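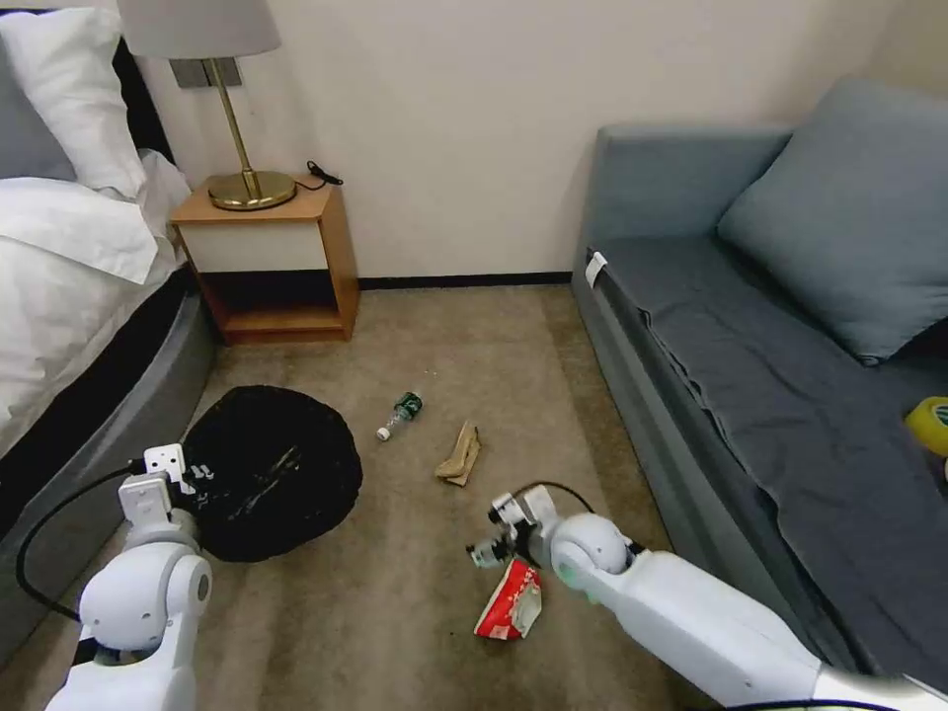
A guest bedroom at Larkedell. Photo: Prelis

PRESS RELEASE

Prelis completes Phase 2 works to the Sayce Hall at Larkedell; wedding bookings open in December

November 18, 2025 - Prelis, the operator of the Larkedell hotel and events venue, has completed the second phase of works to the Sayce Hall, the main function space on the site. The phase covered ventilation, sound control, the dance floor and the service route between the hall and the kitchen. The hall has been handed back to the events team and is available for wedding ceremonies, wedding receptions and other private functions. Bookings under the revised terms open in December.

The Sayce Hall has a clear floor area of 310 square metres. Its maximum occupancy has been set at 300 for a standing reception. Seated capacity depends on the table plan, the size of the dance floor and whether a stage is used, and is confirmed in writing for each booking once a draft layout has been agreed. Prelis does not publish a single seated figure for the hall.

Ventilation and temperature

The previous system supplied the hall as a single zone, controlled by one sensor near the main entrance. With a full room and the doors open to the terrace, the sensor gave a reading that did not match conditions at the far end of the hall, where most couples place the top table. The new installation divides the hall into separate zones for the entrance end, the dining area and the dance floor. Each zone has its own sensor and can be adjusted by the duty manager from a panel in the service corridor.

Supply air now enters at high level along both long walls and is drawn out above the dance floor. Fan speeds are reduced automatically during ceremonies so that readings and vows can be heard without amplification in the front rows. The system returns to its normal setting when the duty manager ends the ceremony programme at the panel.

Sound control

The sound control equipment was designed and installed by Dimex. It consists of a ceiling-mounted array over the dance floor, a second set of loudspeakers for speech in the dining area, and a monitoring unit that records levels at the boundary of the hall throughout an event.

Bands and DJs connect to the house system through a stage panel. External loudspeakers may be used by agreement, provided that they are powered from the monitored sockets on the stage. If the level set for the evening is exceeded, the unit shows an amber light to the performer and then a red one. Power to the stage sockets is cut only if the red light is ignored. The earlier limiter had no warning stage and cut the power as soon as the level was passed, which led to interruptions during first dances and live sets.

"The old limiter was the item most often raised in feedback from bands," said Rhodri Parry, head of venue operations at Prelis. "It did what it was installed to do, but it reacted to a drum fill in the same way as it reacted to a whole evening of excessive volume. The Dimex unit works on an average over a set period. A performer has time to see the light and bring the level down."

A technical sheet giving the stage dimensions, socket positions, connector types and level limits is sent to performers when their details are received. Performers who have played at Larkedell before are asked to read the new sheet, as the socket positions have changed.

Room changeover

Many couples use the Sayce Hall for both the ceremony and the meal, with guests moving to the terrace or the bar while the room is reset. The service route has been widened and a furniture store built directly off the hall, so that tables no longer need to be brought through the foyer. The scheduled changeover time from ceremony seating to dining layout is now 30 minutes. This applies to standard layouts. Layouts with a stage, hanging decorations or long banqueting tables are timed individually, and the time allowed is stated in the running order issued to the couple.

Florists and other suppliers can reach the hall by the service entrance on the day of the event. Access on the evening before is possible where the hall is not in use - this is confirmed nearer the date and does not form part of the hire agreement.

Dance floor

The sectional dance floor, which was laid and lifted for each event, has been withdrawn. It has been replaced by a fixed timber floor set level with the surrounding surface. The change removes the raised edge strip and gives step-free access across the whole of the hall. Carpet tiles can be laid over part of the floor for daytime events on request.

Hire terms

The hire agreement for the Sayce Hall has been rewritten. The main changes are as follows.

The ceremony charge and the reception charge are now shown as separate lines. Couples holding a ceremony elsewhere pay only for the reception.

Use of the house sound system is included in the hall hire. It was previously charged as an extra.

Final guest numbers and dietary requirements are due on the date given in the booking schedule. Later changes are accepted where the kitchen is able to meet them.

Guest bedrooms are held under a separate agreement, and unclaimed rooms are released on the date stated in it. Rooms are not included in the hall hire.

Couples who have already booked under the earlier terms may keep them or move to the new agreement. The events office will write to each couple with both sets of terms and a comparison of the total charge. No reply is needed from those who wish to remain on their existing terms.

"Most of the questions we receive are about timing, noise and what is included in the price," said Parry. "The works deal with the first two, and the agreement should deal with the third."

Further works

The next phase will cover the terrace doors and the external lighting between the hall and the car park. It will be carried out between bookings and does not require the hall to close.

Notes to editors

Prelis operates Larkedell and manages all event bookings on the site. Civil ceremonies at the venue must be arranged by the couple with the registration service, and a hall booking does not reserve a registrar.

Technical sheets, floor plans and the revised hire agreement are available from the events office at Larkedell. Press enquiries should be addressed to Rhodri Parry at Prelis.

Ends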